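Chapter 4
Edges, Wash and Paper: Beginning in Watercolour

Learning aims
By the end of this chapter you should be able to stretch a sheet of paper, lay a flat wash and a graded wash, and explain how the dampness of the paper affects the edge of a painted shape.

4.1 Why the wash comes first

Most students arrive at watercolour after some practice in drawing, and they tend to treat the brush as a softer kind of pencil. The outline is drawn, the colour is filled in, and the result looks stiff. The course on which this book is based, taught for 11 years at the Munmont studios by Neelam Bajpai and Vikas Dwivedi, therefore begins with the wash. Students make no pictures at all in the first fortnight. They paint plain rectangles, one after another, until the colour dries evenly from top to bottom.

A wash is a thin layer of paint carried across the paper by water. The board is tilted slightly, the brush is kept full, and each stroke picks up the bead of liquid left by the one before. Where the bead is allowed to dry, a hard line forms. Where it is kept moving, the surface stays smooth.

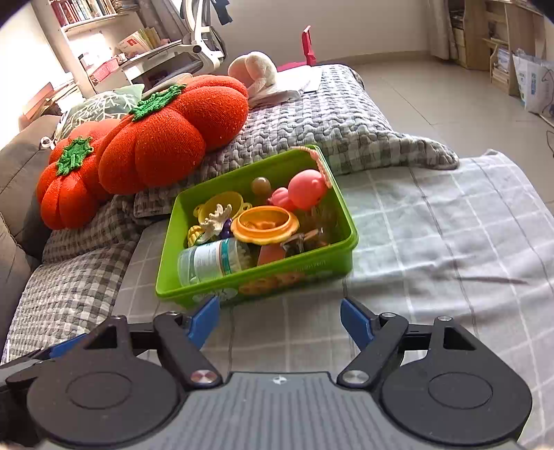 The choice of paper matters as much as the handling of the brush. Light papers buckle when they are wetted, and the paint gathers in the hollows. They should be soaked, taped to a board and left overnight before use. Heavier papers may be used without stretching, although they cost more — beginners are advised to keep them for finished work.

4.2 Hard and soft edges

Paint laid on dry paper keeps a crisp edge. Paint laid on damp paper spreads, and the edge is lost. Between these two lies a short period, as the shine leaves the surface, when the painter has the greatest control. Recognising that moment takes practice, and the 16 exercises at the end of this chapter are arranged with this in mind. Exercises 1 to 5 should be completed in a single colour before any mixing is attempted.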